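Angharad Yorath
Nov 26, 2019

1/ I want to write a few posts about learning to cook in a language that is not mine. I moved here in January with two suitcases and a notebook of recipes from my aunt. The recipes were the hard part.

2/ My aunt does not use measures. She writes "flour, until it is enough." In my first language this sentence is perfectly clear to me. When I translated it for my neighbor, she thought I had lost a page.

3/ So I started to weigh everything. I made her flat bread many times and each time I wrote down the grams. The first ones were like roof tiles. The birds did not want them either.

4/ The word that gave me the most trouble was "fold." I knew it from laundry. A recipe told me to fold the egg whites, and I stood a long time in front of the bowl and thought about shirts.

5/ Also "season." I believed for a whole week that a dish had to be made in winter.

6/ And "a knob of butter." I looked at the door. 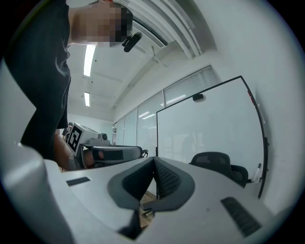
Mali Pumphrey: For me it was "until the juices run clear." I asked three people and got three different answers about what clear is. I bought a thermometer in the end and stopped asking.

7/ Mali, thank you, I will add it to my list. The thermometer is a good solution for meat. For bread I still knock on the bottom and listen, as my aunt does. She says it should sound like a door with an empty room behind it.

8/ Someone asked which flour I use. I tried the Penry one and the Burnari one. The Penry drinks more water, so I put 40 grams extra. I can't say that one is better. My dough with Burnari was easier to roll, but my kitchen was also warmer that evening, and I did not make a fair test.

9/ The oven was another language. At home we spoke in Celsius, here the numbers are all in Fahrenheit. I taped a small table of temperatures inside the cupboard. It is now brown at the corners and I don't need it anymore, but I leave it there.

10/ My aunt called last night and I read her my version, with all the grams. She was quiet for a moment. Then she asked me who had taught me to cook like a pharmacist.

11/ I will type the flat bread recipe this evening, with her words on the left and my numbers on the right. If your family also has a "until it is enough" recipe, please send it to me. I would like to try it.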